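Ellari Institute of Applied Design
Department of Interior Planning
Course IP 109: Small Interiors and Everyday Storage
Handout 4: Entry Areas, Hooks and Standing Racks

Instructor: Shahab Sadeghi
Studio assistant: Palesa Van Wyk
Revised August 2022

Purpose of this handout

This handout accompanies the fourth lecture and should be read before the studio session. It covers the storage of items that are carried in and out of a room every day: coats, bags, umbrellas, hats and keys. Closed storage (wardrobes, cabinets and chests) is treated in Handout 5 and is mentioned only where a comparison is needed.

Students who missed the third lecture should obtain the notes on clear floor area from the studio assistant, as the terms are used here without being defined again.

1. Terms

Landing point. The place where a person first puts down what he or she is carrying. It may be a hook, a shelf, a chair or the floor. A room always has a landing point, whether or not one was planned.

Daily load. The items that leave the room and return to it within one day. Items used once a week or less are not part of the daily load and should not be stored at the landing point.

Reach zone. The band of wall or furniture that the user can reach without bending or stretching. The reach zone must be measured for the actual users of the room. In a household with children there will be at least two.

Drop. The vertical distance from the hanging point to the lowest part of the item when hung. A long coat has a large drop; a cap has almost none. Straps that hang free are included in the measurement.

2. Choosing between wall hooks and a standing rack

Wall hooks take up no floor and hold a fixed position. They require a wall that will accept fasteners, and they are difficult to move once the room has been painted. In rented rooms they are often not permitted, and the student should ask before drawing them.

A standing rack may be placed anywhere and taken along when the occupant moves. Against this, it occupies floor area on all sides, and its stability depends on how it is loaded. A rack with every heavy item on one side will lean and may fall. The base should be checked on the floor where it will stand — an uneven board or the edge of a rug is enough to make a sound rack unsteady.

The Kokden survey sheet, distributed in the second week, has a column for wall type. Complete this column before proposing either solution. Drawings that show wall hooks with the column left blank will be returned without comment.

3. Spacing and height

For adult outerwear on a wall rail, this course uses a minimum spacing of 28 centimeters between hooks. Closer spacing is acceptable for hats, scarves and keys. Where bags and coats share a rail, place the bags at the ends, so that a coat can be removed without lifting a bag first.

A second rail for children may be set at 900 millimeters above the finished floor. Coats on the upper rail will then overlap the lower one unless the two are offset to the side. Draw the coats as well as the rails; an empty rail on a drawing tells the reader very little about whether it will work.

The clear depth in front of any hanging storage should allow one person to stand and put on a coat. Doors that open into this space must be shown in the open position.

4. Bags

Bags are frequently left out of student proposals, although in most rooms they are the heaviest part of the daily load. A bag may be hung, shelved or set on the floor. Each method has consequences for the furniture nearby.

Backpacks deserve particular attention because they are deep from front to back and hang away from their support. In a study or home office the landing point is often a rack within sight of the desk. The black metal rack shown with this section has curved hooks spreading outward at the top, each arm finished with a small rounded knob, and a dark grey backpack hangs from it. The knobs are worth noting in the drawing, as a rounded end is kinder to loops and linings than a bare rod. The body of the pack, with its small yellowish-orange badge, also takes up far more room than the hook that carries it, and students should draw that volume in both plan and elevation. There is a chair caster on the wooden floor below. Where a rolling chair and a standing rack share a floor, the path of the chair must be marked on the plan and kept clear of the base and of any hanging straps.
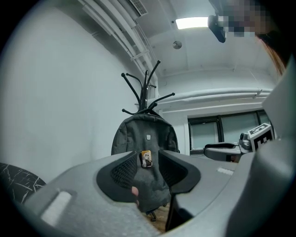
Shelving a bag is preferable when its contents are fragile or when it must stand upright. The shelf should be no higher than the user's waist. Setting bags on the floor is acceptable in a proposal only if a place has been marked for them and the cleaning of that place has been considered.

5. Studio exercise

Working in pairs, survey one entry area or study corner to which you have regular access. List the daily load of each user, measure the drop of each item and record the present landing point. Prepare one plan and one elevation at the scale given in the Michailidis drawing guide, with all items shown in place.

A written statement of no more than one page should explain the choice of hooks, rack or shelf. Photographs may be attached but do not replace measured drawings.

The exercise carries 40 points. Drawings and statement are weighted equally. Desta Worku and Ibsa Ejigu will review the work in the Tilis studio, and pairs should be ready to answer questions on their measurements.

Requests for an extension are to be made in writing to Sibusiso Nkuna at the department office before the submission date.

Reading for the next lecture: Handout 5, sections 1 and 2.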